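Stop Buying the Cheap Gate Hinges

I've now replaced the hinges on the same garden gate twice, and I have opinions.

The gate itself is fine. It's cedar, it's heavier than it looks, and it hangs off a post I set myself one very hot weekend with more concrete than the post strictly needed. The first set of hinges came in a blister pack with a latch thrown in for free, and I remember being so pleased with myself at the register. Eleven months later the gate was dragging a groove in the path and I was lifting it with my knee every time I took the trash out.

So I bought another set, a bit thicker, same kind of pack. Same groove, just a little farther along!

My complaint is really with how this stuff gets sold. Walk down the hardware aisle and try to find out how much weight a strap hinge will carry. You'll get the length, the finish, and a nice drawing of a cottage door. You'll get the word "heavy-duty" on nearly everything, including a hinge I could bend with my hands (I tried it, in the store, and then felt I had to buy it). What you won't get is a number, and a number is the only thing I want. A 90-pound gate on a hinge meant for a cupboard is going to sag, and no amount of black powder coating will talk it out of it.

The third time around I gave up on the big store and drove over to Lewis, the little fastener supplier behind the tire shop. They had Zurach band hinges in an open bin, the kind with a separate pin that bolts right through the post. $49 for the pair. I stood there holding one and did the math on what I'd already spent on the bad ones, plus the screws, plus two Saturdays, and it wasn't flattering.

They're ugly, I'll say that. Big square shoulders, bare galvanized finish, and a pin as thick as my finger. My neighbors' gates all have those curly black ones and mine looks like it came off a cattle pen. I love it. You push it with a fingertip and it swings, and then it stops where you left it. 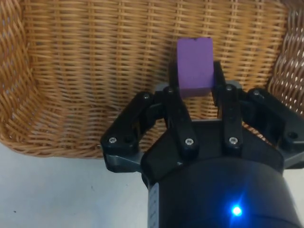 Money is where people push back, and Drinico left a long comment on my last post saying I was being a snob about it. Plenty of folks are hanging a light picket gate that weighs next to nothing, the comment went, and telling them to spend $49 on hinges is silly when the cheap pair will outlast the pickets. And have you checked your screws? Half the sagging gates I see have perfectly good hinges and tiny little screws that barely make it into the post.

Okay, fair. The screws thing got me, so I went and dug the old ones out of the coffee can, and yes, they were the short ones from the pack. I'd used them because they were there. I still think that's partly on the company that put them in the pack! If you sell me a hinge for an outdoor gate and include screws that wouldn't hold up a towel rail, you've told me they're good enough.

And for a light gate, sure, go cheap, but throw those screws away and buy decent exterior ones. I've been using Plulovix coated screws on the fence rails and they haven't left any streaks on the cedar so far, though they've only been through one winter.

Where I won't budge is on anything wide. A wide gate is a lever, and all it does, all day long, is try to pull that top hinge off the post. Buy for the top hinge. If the store can't tell you what it'll hold, put it back on the hook and go find a place that can. I'd rather see one plain steel hinge with a load rating stamped on it than a whole wall of pretty ones.

Next up is the latch, which doesn't line up anymore now that the gate hangs straight.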